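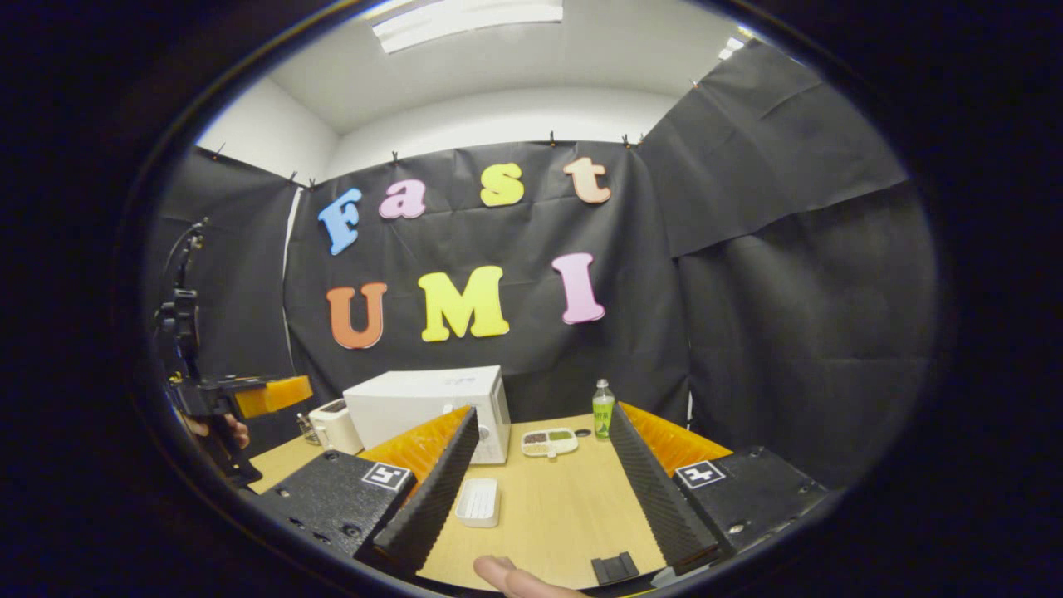 1 min read

Wovthorpe Supported Kitchen: progress report to the Heltero Fund, July

The second stage of the grant has been spent on the meal practice table, at a cost of £3,471. The table now carries a white microwave oven, a two-slot toaster and a divided food tray, so that a resident can practise preparing a light meal in one place. A glass and a bottle of pale green liquid are set out with the food.

Residents completed 29 sessions in the period, each lasting 50 minutes. Amr Fawzy reports that portioning into the divided tray remains the slowest task - particularly with beans and grains - and has asked for a further nine sessions on it.

The toaster stands close beside the microwave. Ruan Visser will review the spacing before the Uter Road kitchen is fitted out to the same plan.

The balance of the equipment budget is carried forward to the next stage.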